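Working rules for mobile manipulators at doorways
Progress report to the Stestis programme, second period

Prepared by Ourania Gavalas, Zeltilura

1. What this report covers

The grant pays for a set of written working rules for two-armed mobile robots that open, pass through and close doors in buildings people are using. The first period went on reading the existing safety documents and talking to the sites. In this period we wrote the rules down, used them every working day, and changed the ones that did not hold up. The draft now stands at 11 rules. Money and staffing are as agreed and are covered in the separate finance return.

2. Work since the last report

We moved from the practice door in the workshop to real doorways in July. The practice door was a single leaf on a plain frame and every run on it looked much like the one before. Real doorways have tracks, thresholds, changes of floor, dark glass and panels that stand close to one another, and most of the changes to the draft come from them.

We logged 157 supervised runs in the period. Of these, 145 were completed under the draft rules as written. The other 12 were stopped by the supervisor. We count a stop as a proper use of the rules and have asked supervisors not to hesitate over it. The log sheet has a box for the reason, and in the early weeks it was often left blank. It is now checked before the next run may begin.

The approach rule took the most time. It says that the arm must be brought to the gap between panels slowly, with the wrist clear of both faces, and that the other arm must be held low and still until the first has finished. At a doorway with a white panel beside a dark, glossy one, the arm is working next to two surfaces that look very different to a camera, and the rule asks the operator to judge clearance from the edge of the lighter panel.
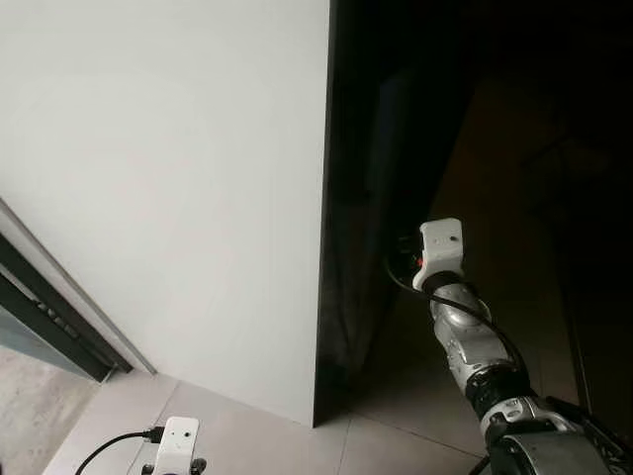
Who decides whether a doorway is suitable for a run?
The site contact and our supervisor decide together, on the day, after walking through the doorway in both directions. Either of them can refuse it, and a refusal is written down but not argued with.

The first version of the draft left this decision to the operator alone. Phromma, who host part of the work, asked for the change, and we think they were right. An operator who has spent the morning setting up is not the best person to say that the run should not go ahead.

3. The rules as they now stand

The full draft is attached separately. The points that have changed are these.

Speed. The draft used to give one speed limit for the arm. It now gives two, a lower one for any movement within reach of a panel edge and a higher one for open space. Supervisors found the single limit too slow in the open, and operators were tempted to lift it for the whole run.

Cables. Any cable on the outside of an arm must be checked through the arm's full reach before the first run of the day. A loop that hangs free with the arm folded can end up close to a panel edge when the arm is raised. The check is done by hand with the motors off.

Floor. The base must not stop across a join between two kinds of floor. If the doorway cannot be reached any other way, it is refused.

Dark and reflective surfaces. Depth readings from glossy black panels are not to be relied on for clearance. The operator must have a second way of judging the distance, either a lighter edge in view or a person standing to the side with a clear line of sight and a stop button.

People. No one walks through the doorway during a run. Barriers go out on both sides, and the supervisor stands where both barriers can be seen. Where the doorway is too wide for that, a second supervisor is needed. We had first written this as advice. It is now a requirement.

Indicator lights. A light on the arm tells the people nearby very little unless they have been told what it means. The draft now asks for a short printed card at each barrier giving the meaning of every light on the machine. Grultlow are checking the wording with staff at their own building, and their early comments are that the card is too long.

4. Checking the approach position

The rules ask for a pause before contact. The arm is raised to the gap and held there while the supervisor looks at three things: the distance from the wrist to each surface, the run of the cable down the arm, and where the other gripper is. Only then is the operator told to go on. The pause adds a little time to every run - operators complained of this at first, less so now - and we do not intend to drop it.

Supervisors have asked whether the pause can be skipped on repeat runs at the same doorway. We have said no for the present. Panels do not always come back to the same position, and the base never stops in exactly the same place.
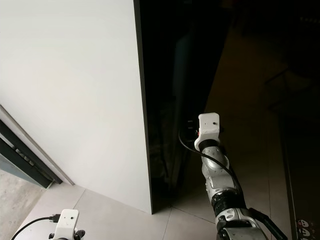

5. Problems and delays

The outside review of the draft is behind schedule. We had planned to send it out early in the period, but the change to the speed rule meant rewriting the sections that refer to it. The review copy is now ready and will go to Phromma and Grultlow together.

Training has been uneven. Only 2 people at Zeltilura are signed off as supervisors, and when one is away the runs are cut back. We are training more, and will not shorten the training to catch up.

We have not yet settled what the rules should say about doors that close by themselves. None of the runs in this period used one, so the draft says only that they are outside its scope. We would like to leave it that way until we have something better to base a rule on.

6. Plans for the next period

The review comments come first. After that we will try the draft with operators who had no part in writing it, using only the printed rules and the normal training. We also plan to shorten the barrier card and to add a page on recording stops, with filled-in sheets from our own log.

We ask Stestis to agree to the review being moved into the next period. No extra money is needed for this. Questions about the draft or the log can be sent to Ourania Gavalas at Zeltilura.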